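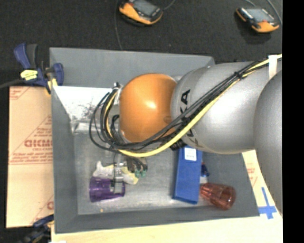
Why does the Petora scheduling page show the wrong pickup time after I change my delivery address?

The page keeps the time zone of the old address until the order is saved a second time. Open the order, press Save without changing anything, and reload the page.

Ticket 309
Opened by: Lensa Derese
Assigned to: Hazem Abou Zeid
Status: Waiting on customer

Lensa Derese, 9:10 am
I moved our account from the Jaron office to the Grirkeck office in April. Since then every pickup is listed 3 hours early. The confirmation emails have the right time. Only the web page is wrong. I tried two browsers and logged out of both.

Hazem Abou Zeid, 9:42 am
Thanks. I can see the new address on the account. Is it all orders, or only the ones made before the move?

Lensa Derese, 10:05 am
Only the older ones. I have 95 of them still open. New orders look fine.

Hazem Abou Zeid, 11:30 am
I saved order 206 again from our side and the time corrected itself. Please check that it matches your email. If it does, I will run the same update on the rest tonight. Please don't edit any open orders while it runs, or they may be skipped.

Lensa Derese, 11:48 am
206 matches. Go ahead. Will the driver at Shirazi get a second notice for each one?

Hazem Abou Zeid, 1:15 pm
Notices are turned off for the update. If the driver gets one anyway, send me the order number and I will cancel the duplicate. Leaving the ticket open until you have checked the list.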